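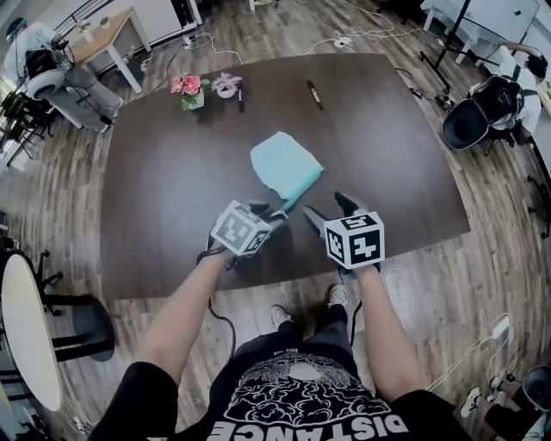

Joni Kiiskinen 在楼下的留言里提醒我,先别急着买洗衣液,把水龙头打开接一盆水看看再说。我照做了,盆底果然有一层细细的黄褐色沉渣,所以我把原来的帖子改一改,重新说一遍情况,麻烦大家再帮我看看。

毛巾越洗越硬,还有股闷味,怎么救?

我们家去年搬到 Clorenville,老房子,水管也老。刚搬来的时候毛巾都是软的,住了大半年,现在一条条像砂纸一样,擦脸都疼。更烦的是味道:刚从晾衣架上收下来闻着没事,一沾水,那股闷闷的、像旧抹布一样的味儿就出来了。我妈来住了几天,头一个晚上就问我毛巾是不是没洗过,把我说得脸都红了。

我平时是这么洗的:毛巾和内衣分开,水温20度,洗衣液倒满一盖,柔顺剂也倒满一盖,洗完挂在卫生间里。卫生间没有窗,只有一个排风扇,声音很大,所以我晚上一般不开。除了毛巾,还有几块擦桌子的薄布和几只装零碎的小布袋也是一样的毛病,尤其是布袋,拉链那一圈摸着总是发硬。

试过的办法有:太阳底下暴晒(更硬了),多加柔顺剂(滑溜溜的,但是不吸水),用开水烫(味道好了两天又回来)。请问各位,这些毛巾还有救吗?还是干脆全扔了重新买?家里一共攒了不少,全换也是一笔钱,有几条还是结婚时亲戚送的,舍不得。

北窗下的猫

先抱抱你,毛巾这个事我跟它斗了好几年,特别懂你的心情!别扔,大部分都能救回来。

听你说的,我觉得是两件事叠在一起了。一件是水硬,水里的钙镁跟洗衣液结在一块儿,附在毛圈上,毛圈就立不起来了。另一件是柔顺剂,它会在纤维外面裹一层膜,刚开始摸着滑,时间长了水进不去,脏东西也出不来,味道就闷在里头。你越加越多,它就越糟。

我自己的做法写在下面,你可以挑一个休息日慢慢弄:

头一步,柔顺剂停掉,一滴都别放。洗衣液减到原来的一半,甚至三分之一。我知道听着不放心,总觉得泡沫少就洗不干净,我婆婆到现在还偷偷给我加呢。

然后拿一个大盆,放热水,加几勺柠檬酸,把毛巾泡进去,一个钟头左右。柠檬酸超市烘焙的架子上就有,小袋的很便宜。泡的时候用手按一按,水会变浑,不要被吓到。千万记得,柠檬酸和含氯的漂白水不能碰到一起,会出有害的气体,这一条请一定放在心上。

泡完漂干净,再进洗衣机,这回用50度的水,只放一点点氧系的彩漂粉,洗一个长程序。深颜色的头一回单独洗,免得染到别的上面。

晾之前把毛巾抓住两头使劲抖,抖个十来下,毛圈就松开了。挂的时候别对折,让它整条摊开。卫生间没窗的话,真的不建议在里面晾,哪怕搬到卧室开着窗也比那里强。

我那批最硬的是连着做了两回才软下来的,一回不行别灰心。
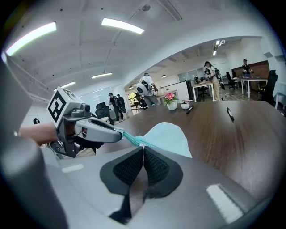
小布袋和薄布怎么办

这些东西比毛巾娇气一些,我不会用那么热的水。温水里滴几滴中性洗衣液,轻轻揉一揉就好。有拉链的袋子,先把里头的碎屑倒干净,拉链拉开,翻过来,用旧牙刷顺着布边刷。金属拉链泡柠檬酸不能久,泡长了容易发乌,我坏过一只零钱包,心疼了好一阵。漂完用干毛巾包起来按一按,别拧,拧了会走形,然后口朝下挂着,让水自己滴出来。薄布就简单多了,趁半干的时候用手抹平叠好,连熨都不用熨。

另外你提到盆底有黄褐色的渣,那个柠檬酸只能治标。水龙头口上的小滤网你拧下来看过没有?我家那个拧下来的时候,里面全是锈粒子,刷干净以后水都大了一圈。洗衣机进水管接口那里也有一个同样的小网,关了水阀再拆,底下垫块布接水。

祝你早日用上软毛巾,弄完了回来说一声呀。

老周在Clesport

水硬的话装个软水机,一劳永逸。我家装了,花了1,006块,连安装。别的不用折腾。

哦对了,租的房子先问房东。

爱吃笋的小满

楼上说的软水机好是好,不过我觉得可以先花小钱试试。你去问问自来水公司,很多地方打个电话就能告诉你那一片的硬度,有的网上就能查到。我们这边报给我的数字是23,我也不太懂单位,接电话的大姐说这就算很硬了,让我别太依赖洗衣液。

我想补充的是洗衣机本身。如果泡过柠檬酸、换过水温,毛巾还是有味,那八成是机器里面脏了。滚筒门口那圈橡胶垫,你把它翻开,用手电照一照,里面常常有一道黑的,还夹着头发和纸屑。我家那台是从二手店 Musik 搬回来的,头一次翻开的时候我饭都没吃下去。用旧布包着筷子一点一点擦,擦完空转一个高温程序,之后每次洗完把门敞着,洗涤剂的抽屉也拉出来一点。

还有,衣服洗好了别在里面闷着。我以前晚上按了开始就去睡觉,早上才晾,后来改成早上七点洗,八点多就能挂出去,味道一下子轻了好多。排风扇吵也开一开吧,哪怕洗完澡开半个小时呢。

至于新毛巾,真要买的话别买特别厚的。厚的摆在店里好看,回家晾两天都不干。我现在用的是 Kneževič 的薄款,毛圈短短的,不算软,但是干得快,一直没有过怪味。结婚时候的那几条就留着吧,实在救不回来,剪小了擦窗户也很好用,我妈就是这么干的,边上用缝纫机走一圈就不掉毛了。

星期二我家这边停水,我正好也要拆滤网出来刷一刷,你要是不知道怎么拧,可以在下面问我。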